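La casa de Dunside

La carta llegó en un sobre marrón, con el sello de la notaría Vandthorpe y la dirección escrita a mano. Decía que mi tía había dejado la casa de Dunside a sus dos sobrinos, a partes iguales, y que disponíamos de 20 días para aceptar o renunciar.

Mi hermano y yo no nos hablábamos desde el entierro de mi padre. Lo llamé esa misma noche. Contestó al segundo tono y dijo que él también tenía la carta delante. Quedamos en la estación.

El tren tardó cuatro horas. Él traía una bolsa de deporte y yo una maleta demasiado grande. Caminamos hasta la casa por la carretera del faro, uno detrás del otro, porque no hay acera. La llave estaba donde siempre, en la tubería de la bajante.

Dentro olía a cera y a humedad. Mi tía había etiquetado los cajones de la cocina: cuerda, velas, pilas gastadas, recibos. En el de los recibos estaban todas las facturas del piano Hosoda, que compró a plazos cuando ya tenía las manos mal. El último pago era de 371 coronas. Nunca la oímos tocarlo. Mi hermano levantó la tapa y pulsó una tecla grave, que sonó, y luego otra, que no.

Dormimos en el cuarto de los armarios, en las mismas camas de cuando éramos niños. Oí que él tampoco dormía.

Por la mañana hicimos café y hablamos de la venta. Yo llevaba preparado lo que iba a decir: que el tejado no aguantaría otro diciembre, que ninguno de los dos vivía cerca, que con mi mitad podía cancelar la deuda con Clonov. Lo dije todo seguido, mirando el hule de la mesa.
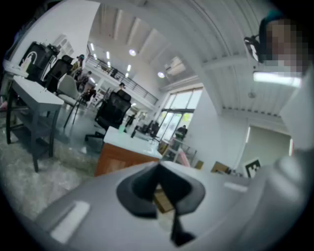

Mi hermano respondió que no quería vender, que llevaba 20 años soñando con aquella cocina y que el tejado se podía arreglar por partes, empezando por el lado del mar. Que él pondría el dinero. Que de la deuda ya hablaríamos.

Le pregunté por qué no me lo había dicho por teléfono. Se encogió de hombros y fregó las tazas — primero la suya, después la mía — y las dejó boca abajo sobre un trapo.

Después salimos a mirar el tejado desde el huerto. Faltaban tejas junto a la chimenea y el canalón colgaba de un solo gancho. Él se fue al cobertizo y volvió con la escalera de mi tía, la de madera, que tenía un peldaño atado con alambre.

— Sujétala — dijo.

La sujeté. Subió despacio, probando cada peldaño con el pie, y cuando estuvo arriba me pidió que le alcanzara la cuerda. Entré a buscarla en el cajón.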